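3.2 Care of garments at home and the length of their use

The second part of the survey was about what people do with their clothes between two wearings. In the earlier literature, the life of a garment is usually explained by the quality of the fiber and by fashion. Less attention is given to the daily work at home, such as sorting, washing, drying, folding and storing. We asked about this work because in our pilot interviews in Justau many persons spoke of it first, before we had put any question on the subject.

In total, 747 households returned the questionnaire. Of these, 175 also agreed to keep a laundry diary for 10 weeks. The diary had one page for each wash, and the person who did the wash wrote down the program, the temperature, the way of drying, and what was done with the clothes afterwards. The households were located in three towns, Justau, Lemar and Rikden, and in the villages of the Fragkou valley. The valley was included because most of the houses there have an outdoor line and very few have a tumble dryer.

A first result concerns the moment when a garment is considered dirty. For underwear and socks the answers were almost the same everywhere. For T-shirts, sweaters and trousers they were very different, even inside one household. Several respondents described a third category, clothes which are "not clean and not dirty," and which have no fixed place in the home. They are put on a chair, on a door hook or at the end of the bed. In the diaries, these clothes were often washed in the end only because they had been mixed with others. We think that this category deserves a study of its own, as it seems to produce a considerable number of washes that the owner did not really want. 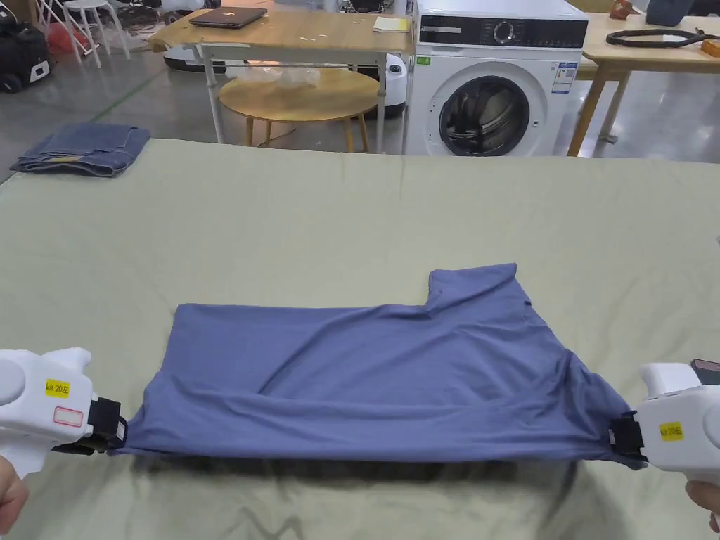
Figure 3. A garment class in the survey: T-shirt, partly folded lengthwise.

The third category was also linked with the space for storage. Respondents who described their closet as full were more likely to leave worn clothes outside it, and they more often reported that they forgot which garments they had. In Lemar, where the apartments in our sample are the smallest, this was mentioned in many of the free comments. One respondent wrote that she owned "two wardrobes, the one that closes and the one on the chair." Others rotate the clothes by season and keep the winter part in boxes in the cellar — a practice which was common in Rikden and nearly absent in the valley.

With regard to folding, we distinguished between flat folding, rolling, hanging, and leaving the garments in the basket until they are worn again. Flat folding was the most common answer for T-shirts, and 76 percent of the diary households used it in at least one week. Most households, however, did not stay with one method. They folded when there was time, usually in the evening, and left the clothes in the basket when there was not. The questionnaire alone would not have shown this, because it asked for the "usual" method, and respondents tended to give the one they consider correct.

The relation between folding and the length of use is weaker than we had expected. Households that folded regularly kept their T-shirts longer, but they also washed them less often and at lower temperatures, and they were on average older. When these factors are taken into account, the difference becomes small. It is therefore not possible to say, on the basis of our data, that folding by itself protects the fabric. What can be said is that the person who folds also inspects. In the free comments, holes, loose seams and stains were nearly always discovered at this moment, and the decision to mend the garment, to use it for work in the garden or to throw it away was made there too.

Mending itself was rare. Buttons were replaced in most households, but a hole in a knitted fabric was repaired only in a few, and then by the same person each time. The reason given most often was lack of skill, followed by the low price of a new piece. In the Fragkou valley the answers were somewhat different, and neighbors who can sew were mentioned as a help. We return to this point in Section 4, together with the question of where the discarded clothes go.

Two limits of the method should be mentioned. The diary was kept by one person per household, normally the one who does the most laundry, so that the views of the other members are missing. Also, the diary period ended in April, and heavy winter clothes were perhaps washed more often in its last weeks than they would be during the rest of the year.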